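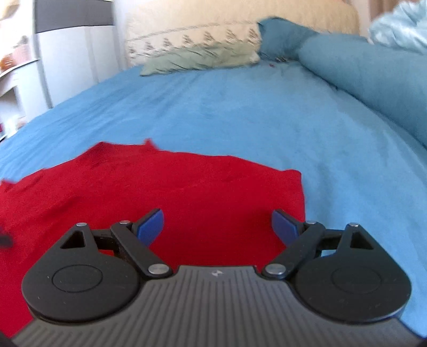 Fig. 7 – A red cloth and a blue bedsheet.

Section 7: Washing Colored Bed Linen

This section applies to the Fato Skovevance front-loading washer. Read the safety section of this manual before using the appliance for the first time. Instructions for wool, silk and down-filled items are given separately and must not be replaced by the instructions below.

Before the First Wash

New linen in strong colors may release dye for several washes. Red, dark blue and black fabrics need particular care.

1. Read the care label on each item. If the label says "wash separately," follow it for as long as the item gives off color.
2. Choose a hidden part of the fabric, such as the inside of a hem.
3. Wet a small area with warm water and press a white cloth against it for one minute.
4. Check the white cloth. If it shows any color, wash the item alone.
5. Repeat the test after each wash until the white cloth stays clean.

Note: A dye test on one item does not apply to others from the same set. Pillowcases and sheets are often dyed in different batches.

Sorting the Load

1. Empty pockets and remove pins, clips and loose threads.
2. Close zippers, buttons and snaps on duvet covers. Turn the covers inside out.
3. Sort by color group: whites, pale colors, reds and oranges, blues and greens, blacks.
4. Within each group, set aside items that are heavily soiled.
5. Shake out each sheet. Items that are folded or twisted together do not rinse evenly.

CAUTION: Do not wash new red items with blue, white or pale items. Dye transfer can be permanent and is not covered by the Fato warranty.

Loading the Drum

1. Open the door and check that the drum is empty. Small items can remain behind the door seal after an earlier load.
2. Place sheets in the drum one at a time. Do not roll them into a ball.
3. Add smaller items between the large ones to balance the load.
4. Leave a space the width of one hand between the laundry and the top of the drum.
5. Push the fabric clear of the door seal and close the door until it clicks.

A single large sheet may gather on one side of the drum and prevent the spin from starting. Add one or two towels of the same color group and start the spin again.

Adding Detergent

Use a liquid detergent for colored fabrics. Powders that contain bleach are not suitable for this program.

1. Pull out the dispenser drawer as far as it will go.
2. Pour the detergent into the compartment marked with two bars. Follow the dose on the package for your water hardness.
3. If fabric softener is used, pour it into the compartment marked with a flower. Do not fill past the line.
4. Close the drawer slowly to avoid spilling.

Note: Owners with the optional Shenoy dosing unit should skip steps 2 and 3 and select AUTO on the control panel. The unit's bottle should be refilled when less than 200 ml remains.

Selecting the Program

1. Press the power button. The display lights up and shows the last program used.
2. Turn the dial to BED LINEN.
3. Press TEMP until the display shows the temperature given on the care label. If the items in the load have different limits, use the lowest one.
4. Press SPIN. The standard setting for this program is 1000 rpm. For sateen or other fine weaves, select a lower speed.
5. Press EXTRA RINSE for new items, or if a member of the household has sensitive skin.
6. Press START. The door locks and the remaining time is displayed.

The time shown is an estimate. It is corrected during the first few minutes, once the appliance has measured the load, and may change again if the spin has to be repeated.

Adding an Item After the Start

Press PAUSE. If the door symbol goes out, the door may be opened. If the symbol stays lit, the water level or the temperature is too high and the door will remain locked until that stage has ended. Do not force the handle.

After the Program

1. Wait for the END signal and the release of the door lock.
2. Remove the laundry promptly. Damp colored items left lying together may mark one another.
3. Shake and stretch the sheets along the hems before drying.
4. Dry dark and bright colors away from direct sunlight.
5. Wipe the door seal with a soft cloth and leave the door and the drawer slightly open.

CAUTION: Keep children and pets away from the appliance while the door is open.

If Color Has Transferred

Do not tumble dry or iron the stained items – heat sets the dye. Keep them damp, remove the item that gave off the color, and wash the remaining items again at once with a fresh dose of detergent. If the stain is still present, a color run remover may be used, provided that the care label permits it. Afterward, run the DRUM CLEAN program with no laundry in the machine.

Messages on the Display

UNBAL: The load could not be balanced. Open the door when the lock releases, spread the items by hand and select SPIN ONLY.

FOAM: Too much detergent was used. The appliance adds a rinse automatically. Reduce the dose for the next load.

192: The water supply is interrupted. Check that the tap is fully open and that the inlet hose is not bent, then press START. If the message returns, close the tap, disconnect the appliance from the power supply and contact the Drornach service center. Have the model and serial numbers ready. Both are printed on the plate inside the door.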